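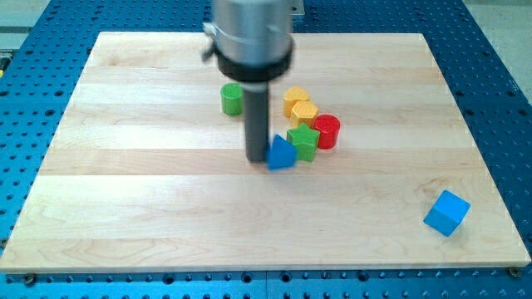 Wer einen Film einreicht, sollte eine Antwort bekommen

Ein Meinungsbeitrag, 12.12.2025

Im November endete die Einreichfrist für die Kurzfilmtage Minavlow. 157 Filme gingen ein, 44 davon kamen in die Vorauswahl. So steht es auf der Website des Festivals. Was dort nicht steht: Die übrigen Einreichenden haben bis heute keine Nachricht erhalten. Sie mussten selbst auf der Liste nachsehen, ob ihr Titel dabei ist.

Das ist bei kleinen und mittleren Festivals inzwischen üblich, und ich halte es für falsch.

Die Einreichung in Minavlow kostet 50 Euro. Für ein Filmteam mit Förderung ist das ein Posten unter vielen. Für jemanden, der seinen ersten Film neben dem Studium oder nach der Schicht geschnitten hat, ist es viel Geld, zumal kaum jemand nur bei einem Festival einreicht. Für dieses Geld darf man erwarten, dass der Film gesehen wird und dass man das Ergebnis erfährt. Eine Mail mit zwei Sätzen würde genügen. Die Adressen liegen ja vor, die Zahlungsaufforderung kam schließlich auch an.

Noch wichtiger finde ich die Frage, wer die Filme sichtet. Viele Festivals werben mit den Namen ihrer Hauptjury. Diese Jury sieht aber nur, was die Vorauswahl übrig lässt. In Minavlow waren 2 Personen für die Vorauswahl zuständig. Ich unterstelle ihnen keine Nachlässigkeit. Aber wer im Aufruf mit einer prominenten Jury um Einsendungen wirbt, sollte im selben Absatz schreiben, dass die meisten Arbeiten ihr nie vorgelegt werden. Im aktuellen Aufruf findet sich dazu kein Wort.

Gegen eine Rückmeldung wird meist der Aufwand angeführt. Das Argument trifft zu, wenn man ausführliche Gutachten verlangt. Die verlangt aber kaum jemand. Das Festival in Callard verschickt seit einigen Jahren ein Formular mit drei Angaben: vollständig gesichtet oder nicht, in welcher Runde ausgeschieden, ein Satz zur Begründung. Der Satz ist manchmal dürr. »Für unser Programm zu lang« stand bei mir einmal darin. Damit konnte ich arbeiten — ich habe den Film gekürzt und anderswo gezeigt.

Auch die Reihe Cirner, die ohne Gebühr auskommt, schreibt allen Einsendern zurück. Dort gibt es dafür eine Obergrenze: Wenn das Kontingent voll ist, wird der Aufruf geschlossen. Das kostet Reichweite, und mancher Film kommt zu spät. Mir ist das trotzdem lieber als eine große Zahl im Pressetext, hinter der lauter Leute sitzen, die nichts hören.

Die Einreichplattform Bastos, über die Minavlow seine Filme annimmt, hat eine Funktion für Sammelabsagen. Sie ist nicht besonders freundlich formuliert, aber man kann den Text ändern. Ich würde mir wünschen, dass das Festival sie für diesen Jahrgang noch nutzt. Für den nächsten Aufruf gehört ein Termin in die Ausschreibung, bis zu dem alle Bescheid haben, auch die Abgelehnten. Solange er fehlt, reiche ich dort nicht mehr ein.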